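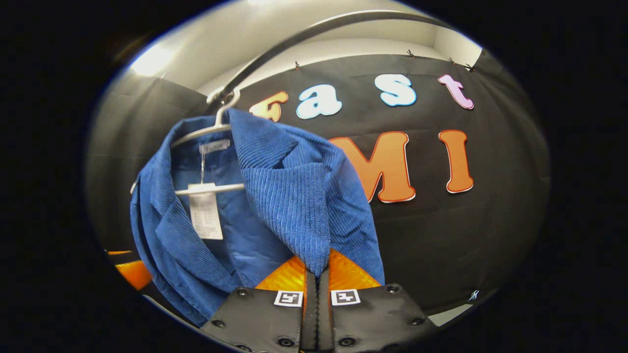
The blue jacket on the rail, Wetalside, 2nd April.

THE COAT RAIL

Panagiotis Radonjić wanted a machine that would hang up a coat. He had wanted it since his shoulder was operated on, and by March he had talked the rest of us at the Wetalside shop into letting him have the back bay for it.

The arm came first. He bought it used from a packing firm that was closing, and it took 36 evenings to get it moving without a shudder at the elbow. He called it Brotine, after a dog he'd had. It stood bolted to a steel table by the drill press with a blanket over it, and when you walked past in the dark you gave it some room.

My part was the hand. I had made two before and neither could hold cloth. The first one pinched too hard and left a crease. The second let go of everything except corduroy, so we started practicing on corduroy.

"That's cheating," I told him.

"It's a place to start," he said.

The way it worked was that we did the job ourselves first, holding a copy of the hand by its grip, while the software watched how we went about it. Lift the hem, bring the collar round, let the shoulder settle on the hanger. The software was called Drollovard and it had opinions. If you hurried, it threw out the run. If you stopped to scratch your nose, it threw out the run. Panagiotis had read somewhere on a forum that it needed 600 good ones before it would do anything sensible, and he wrote the number on a strip of masking tape and stuck it to the bench.

We took turns. He did the mornings, when his shoulder was loose, and I came in after work and did the evenings. I got so I could feel the ridges of the corduroy through the handle, or thought I could. We left the price tag on the jacket. He said a real coat had things dangling off it and the hand might as well find that out early.

Mrs. Hjaltadóttir rented the other half of the building and sold secondhand party supplies out of it. She came through most evenings to use our kettle.

"Still the jacket?" she said.

"Still the jacket," I said.

"I have a nice raincoat if you get tired of it."

"It can't do raincoats."

She looked at the arm under its blanket for a while. Then she took her tea back next door, and I heard the tape gun going until after nine.

The trouble was the second hanger. With one on the rail, the hand could go in anywhere and be close enough. With two, the cloth bunched up between them and the fingers went under the wrong fold. I spent a week on that. I sanded the fingertips and put them back. I moved the screws on the mounting plate a little and moved them back too. At night I lay in bed and practiced with my own hand on the edge of the blanket, thumb and two fingers, trying to notice what I did.
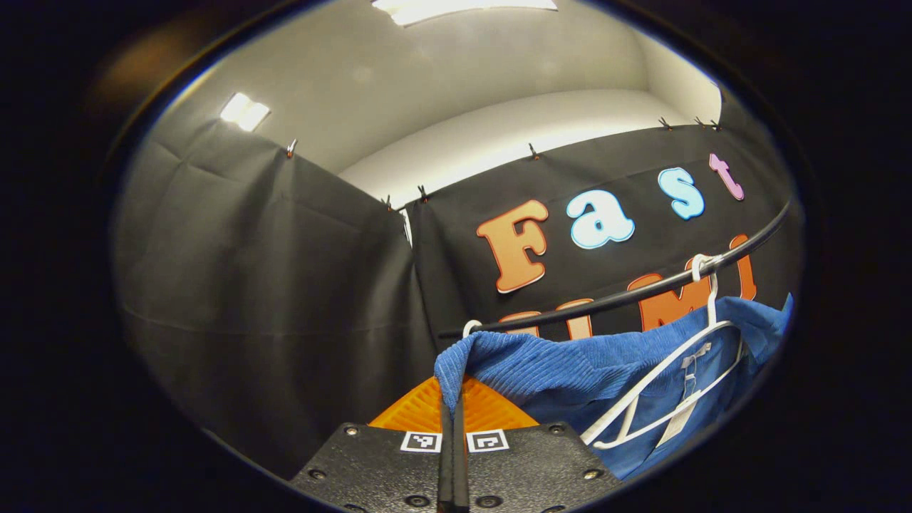
What I did, I finally worked out, was wait. When I picked up cloth I slid under it and then stood still a moment until it had finished moving. I went in that evening and tried it with the handle. I brought the fingers up under the left side and stopped with the blue folded down over them, hanging in a loop above the orange pads, and I didn't close anything. There was the rail, and the black curtain behind it, and that big "Fast" in puffy letters right in front of my face while I stood there being as slow as I knew how. I breathed in and out. Then I closed the fingers and lifted.

I did the rest of the evening's runs that way. Drollovard kept every one of them.

I called Panagiotis, and he was quiet long enough that I thought the line had dropped.

"How long do you wait?" he said.

"Until it stops swinging."

"How long is that, though?"

"I don't know. Depends on the jacket."

He said he'd be in early. When I got there the next day after work he was sitting on the stool with his bad arm in his lap and the handle in the other, and he had been at it long enough to forget his lunch. It was on the bench with the paper still folded over. He showed me. He was better at it than I was, though he held the thing left-handed. He went in under the cloth like someone getting a letter out from under a sleeping cat.

We finished on a wet night with the gutters running over. He pulled the tape with the number off the bench, looked at it, and stuck it on the side of the arm. Then he took off the blanket. We fitted the real hand, and I checked the two square markers against the chart, left and right, and tightened the last screw. He loaded what Drollovard had made of us and put his palm over the stop button.

"You say it," he said.

"Go on, then," I said.

Brotine came up off its rest. It swung out over the table, lowered the hand, and slid the fingers in under the jacket. Then it stopped. The motors hummed. Panagiotis leaned forward a little and I saw his hand press toward the button.

"Leave it," I said.

The cloth swung, and swung less. The arm held where it was. It tipped slightly to the left at the wrist, and that was his, I had seen him do it all week to spare the shoulder. Then it closed and lifted and carried the jacket along the rail to the second hanger, and got one side over, and dropped the other.

The jacket hung there by a shoulder.

"One side," said Panagiotis.

"One side's good."

"It's half a coat." But he had taken his hand off the button, and he was rubbing his arm above the elbow the way he did when he was pleased and didn't want to be asked.

Mrs. Hjaltadóttir had come in for the kettle and was standing in the doorway with her cup. I don't know how much she had seen. She walked over to the rail, pulled the loose side straight, and settled it on the hanger.

"There," she said. "Do you want the raincoat now?"

Panagiotis looked at me. I was already backing the arm up to its rest.

"Bring it over," he said -- "but take the belt off first."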